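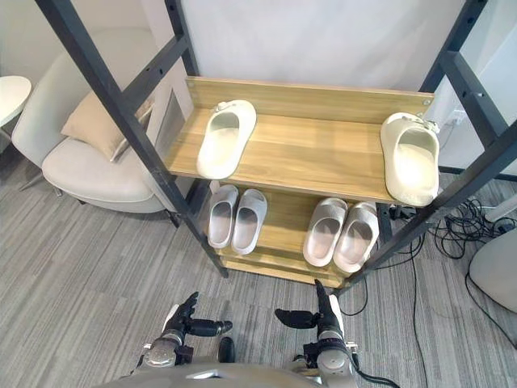 *Slippers on a two-shelf rack, with a robot's two hands in front of it.*

**Room resetting** is the everyday name, in the furnished-lodging trade, for the work of putting a room back in order between one guest and the next. It takes in the small jobs that fall outside cleaning proper: pairing slippers, straightening cushions, coiling cords, and returning each thing to the place the next guest will look for it. Since the arrival of two-handed robots the word has also come to cover the machine's share of that work, and a good deal of what has been written about it concerns the people who used to do all of it by hand.

## The work

The best-described case is Drarico, a lodging house of 323 rooms in the town of Ondov, where resetting was handed over in part to robots running software called Tudose. Footwear was among the first tasks chosen. It sounds like a modest beginning, and it is, but slippers are soft, come in lefts and rights, and rarely end up where anyone left them -- and a housekeeper on a full shift may stoop for them all day long. A rack is considered reset when each slipper stands beside its partner with the toes facing the room.

Furniture is harder. Shelves, screws and narrow edges leave little space for fingers, and the attendants at Drarico were taught to look over any wooden piece after a robot had been near it.

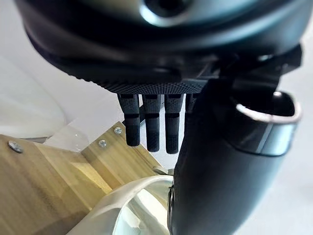 *Fingers of a robotic hand above angled wooden boards and a small metal fitting.*

## Changes for staff

Before the change, a floor at Drarico was looked after by a team of 6, all doing much the same work. Afterward 4 stayed on the rooms and the others moved to a new post, the floor attendant, who sets the order of rooms, steps in when a robot stops, and signs off each room before the key is released. Stanisława Kaczmarczyk, a housekeeper of long standing who trained the first attendants, wrote in the staff handbook that the bending had gone out of her day and a fair amount of waiting had come into it. She also missed working in twos, with somebody to talk to across the bed.

Pay was the longest argument. Housekeepers had been paid by the room, which made little sense once part of each room was done by a machine, and in May the house went over to an hourly wage with a supplement for attendants. Hubert Nowicki, the floor manager at the time, kept one older custom in place at the staff's request: the Friday meeting, where anyone may take a task back from the robots if the results have been poor. Folding blankets was taken back this way and has stayed with people ever since.

## Training

Attendants learn from the Skellex course, a set of 300 short exercises done in a furnished practice room. Most deal with ordinary judgment -- when to let a slow grasp carry on, when to stop it, how to word a fault note so the night shift can make sense of it.

## See also

- Housekeeping
- Piece rates
- Service robot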